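Skovivance Family and Parish Records, version 3

Skovivance is a program for people who copy out old church registers and link the entries to a family tree. It was written by Liudmyla Yurchenko for her own work on the Mendoza and Olladen families, and is now sold by Standwood.

Each baptism, marriage or burial is typed in as it stands in the register, with the priest's spelling kept. A second line holds the modern form of the name. Godparents and witnesses have their own boxes and can be searched in the same way as the main parties. Latin forms such as Gulielmus and Joannes are matched to the English ones, and you can add your own.

The program runs on an ordinary desktop or laptop and does not need the internet once installed.

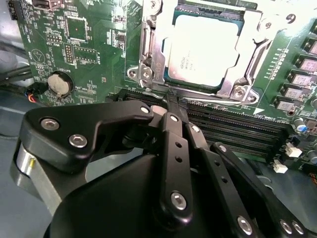

Processor and socket on a green motherboard.

What you get
Program on a USB stick, or as a download
Printed handbook, 230 pages, by Ailbhe Tierney
List of 340 Latin first names with English forms
17 blank record sheets for copying by hand in the archive

Charts can be printed on A4 or A3. An ancestor chart on A3 takes up to six generations before the type gets too small to read. Longer lines are split over several sheets, with a reference number at each join.

Photographs of gravestones, Mass cards and ordination cards can be attached to a person or to an event. If a card is attached to an event, it shows up for everyone named in that event.

Owners of version 2 can move up for half price. Files from version 1 have to be opened in version 2 and saved again first. The handbook was last revised in December and goes with all copies of version 3.

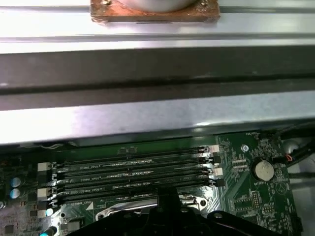

Can I bring in a tree I have already made in another program?
You can, if the other program saves GEDCOM files. Names, dates and places come across, but godparents usually arrive as notes and have to be moved to their own boxes by hand.

Orders are posted second class. Please state USB stick or download when ordering.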